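Rekex publishes upkeep routine for its two-arm stamping cell

Rekex has released the maintenance routine it uses on the two-arm stamping cell at its Cendevden workshop. The document covers daily setup, gripper care and the replacement of worn stamps, and can be requested free of charge by other small workshops.

The cell was commissioned in November and marks delivery papers by hand stamp. It uses ordinary stamps with wooden tops, so each one has to be seated in the gripper fingers at the same height before a shift begins. The operator closes the gripper at low force, checks that the stamp sits square, and then runs 20 test prints on a scrap sheet.

Test prints are allowed to overlap. Operators look for an even edge and an even colour, and compare the first prints with the last. If one side comes out pale, the wrist angle is corrected in small steps and the test is run again.

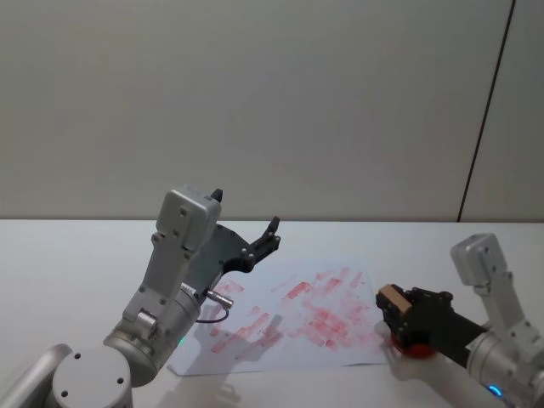 "Most of the faults we were called to were pressure faults," said Tyyne Honkanen, maintenance lead at Rekex. "People would re-ink the stamp and carry on, and the print would still be faint on one side. Now we check the grip first, then the wrist, then the ink."

Under the new routine the finger bolts are checked every 8 hours of running time. Cables are inspected at the same stop, with the arms powered down, for rubbing near the joints. Both arms are sent to their home position before power is restored, and the table height is measured again if either base has been moved.

Worn fingers are changed as a pair. Rekex says the job takes 20 minutes, including the test sheet, and that the cell was stopped for 70 minutes in total during the first month of the routine.

The routine was written with Wetance, which supplies the replacement fingers. A second version, with a section on larger stamps, is in preparation.

Copies are available from the Rekex service desk in Cendevden. Please state the gripper model when writing.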